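Chapter 2
Start With the Floor

I used to begin every cleanup at the shelves, and I'd be worn out before I ever got to the mess I was stepping over! So in this chapter we start low, with a bag, a bin and whatever has landed on the tiles (Santoso calls this stuff "floor drift," and I've stolen the term).

Open the bag wide before you pick up a single thing. Tissues first, then the wrappers and cans. 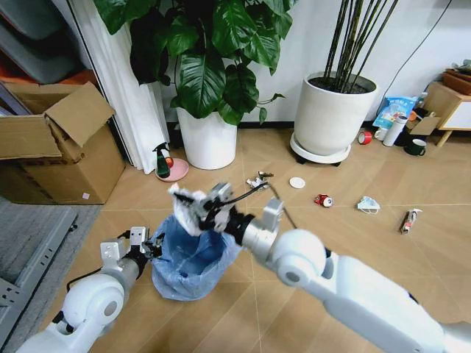 Figure 2.1 A crumpled tissue at the mouth of the bag, with a drink can and a face mask still on the floor.

Next come the things that aren't trash at all, and this is where I slow way down. Mugs go back to the kitchen, tape goes in the drawer, and a box gets opened and checked before it gets flattened.

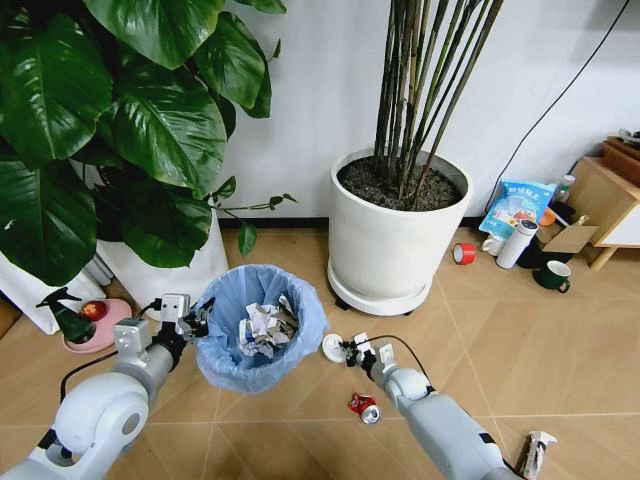
I leave the big plants where they are until the small stuff is gone, because dragging a full pot around a cluttered floor is a great way to chip a tile. Then fold the liner over the rim of the bin, so it doesn't slide down as you fill it.
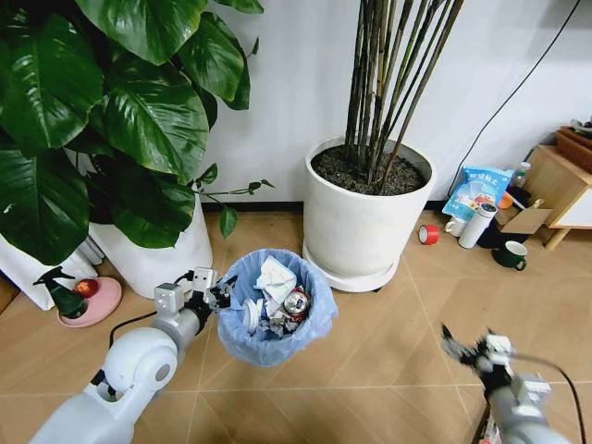

Cans should never go in with the tissues, one reader of my Muvstead column wrote back, and she keeps a separate bag for them by the door. Fair enough! We'll get to sorting on page 13.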